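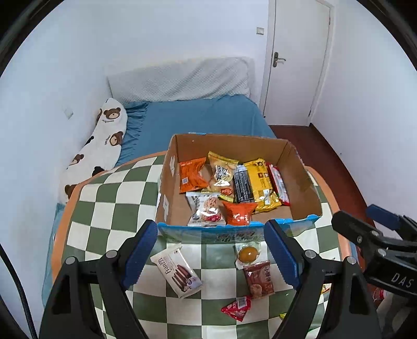 When a gripper crushes or drops snack packets

Grippers for home sorting and packing jobs have gotten cheap enough that people use them for things like filling a snack box. Most of the trouble we hear about comes down to the same few faults. The tips below assume a two-finger gripper with rubbery pads, either held in the hand or mounted on an arm.

Stop first, then look

If a finger stalls or closes harder than you asked, let go of the trigger and switch off at the supply. Pulling the packet out while the power is on is how people get pinched. Wait for the fingers to go slack before you put your own near the linkage, and keep them away from the pins where the bars cross. The bars close like scissors.

Crushed packets

A sealed snack packet has air in it, so the gripper meets soft resistance and keeps squeezing. Biscuits break long before the bag pops. Turn the closing force down to the lowest setting that still lifts the packet, then go up one step. On my Lukton controller that was error 193, "force limit not set," and it would go on closing right through the warning. Set the limit before you clear the error.

Pick packets up by the crimped end where you can. Anything egg-shaped or with a hard center needs a slow close, or it will shoot out sideways. 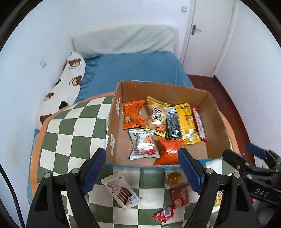
Box in the middle of the cloth, with the loose packets laid out in front.

Dropped packets

Shiny wrappers slide. Wipe the pads with a damp cloth and a drop of dish soap, then dry them fully. Grease from chips is the usual cause. If the ribs on the pad have worn flat, replace both pads together. Sandro Amato replaced one side only and his packets twisted on every lift until he did the other.

Missed packets

Glare on foil can fool a camera-guided gripper about where the edge is. Close the blinds or move the lamp before you start changing settings. Clear wrappers are the worst for this, and a patterned cloth underneath can make it harder. Try a plain towel.

Catching on the box

Fold the flaps down outside or cut them off. Torn tape and curled labels on the inside walls catch a fingertip, so trim them. If the box slides when the gripper bumps it, put a strip of shelf liner under it.

Cables

Run the cable behind your working hand, with enough slack to reach the far corner of the box. A cable under tension can pull a plug halfway out, and the gripper then cuts out and comes back without warning. Mine did this all through November before I found it.

Throw out any packet with a split seam, even a small one. Check the pads again after 5 boxes.

Updated 17 May 2023 – added the note on replacing pads in pairs.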